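Can a machine clear the table yet?

I have been promising a post on this since August, and after a week of evenings spent reading and fiddling I finally have enough to say. The short answer is "sort of", and I find that more exciting than it sounds!

Some background for new readers. I spent 12 years on the floor at Alipour, packing and finishing small furniture, and we had machines for nearly everything that stayed put. Cutting, drilling, edge sanding, all fine. What we never had was a machine that could do the fiddly bits at the end -- wipe the top down, pick up the stray screws, fold the cloth and put it back where the next person would look for it. Those jobs went to whoever was standing closest (usually me).

Home is the same, only worse, because the mess is different every night. My kitchen table collects mail, crumbs, a half-finished puzzle and at least one sock. A person sorts that out without thinking. A robot has to decide what each thing is, where to grab it and whether the puzzle is trash.

So where are we? My old coworker Ehsan Abbasi now works at Dimida, and he let me pester him for a whole evening about it. They do most of their early testing in simulation. One task, picking up a cup and setting it on a tray, had been run 2,000 times on the computer before anyone tried it on a real arm. I love this part. You can get it wrong all night long and never sweep up a single piece of china.

The real arm took 35 seconds to move one cup. I can do it in 2, but I also get bored, and I was really impressed by how gently it set the thing down. Wiping is coming along too. Ehsan says a flat, bare surface is close to solved, and that the trouble starts when you leave anything on it. Cloth is still miserable. Drelloslow, the folding project I wrote about last spring, has gone back to working on hand towels only, and I think that was a smart call.

On the shop floor I'm more hopeful. The benches are always the same height, the parts come in the same bins, and there's no cat. Skukard has been talking about a bench helper for small workshops, and if it could do nothing except clear and wipe between jobs, I would have wanted one every single day at Alipour.

Next time I want to get into dishwashers -- loading them, I mean, which Ehsan calls the hardest puzzle in the house.
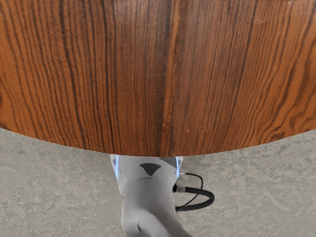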